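Print this page | E-mail this page

Konach notebook - bimanual table, entry for June

Purpose of session: to establish whether demonstrations recorded with the paired hand-held grippers remain usable when the starting position of the tray is varied. The Pekine tracking build was used throughout.
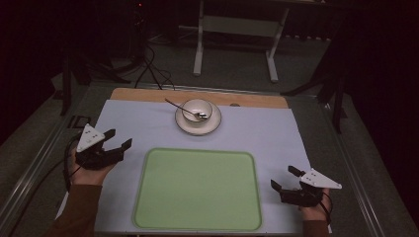 Start pose, tray between the grippers, saucer and bowl at the far side.

Of 25 demonstrations attempted, 19 were accepted. The remainder were rejected at replay for gaps in the tracking of one gripper - 3 of these fell within the first second and may be a fault in the start signal. Colleagues on Weerasinghe should check their own recordings for the same gap.

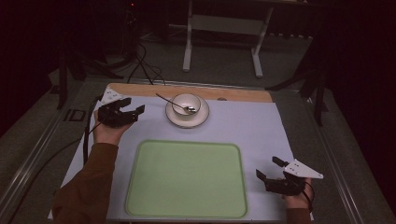

Replay error is still measured against the tray outline, as agreed in the Prikano protocol. The bowl is a less convenient reference. The spoon leans out over its rim to the upper left, and the fitted outline follows the handle on some trials. It is proposed that the handle be masked before fitting.

Outstanding: repeat the rejected trials after 14:00; compare masked and unmasked fits.

Last updated: June

Contact | Copyright Konach | Back to top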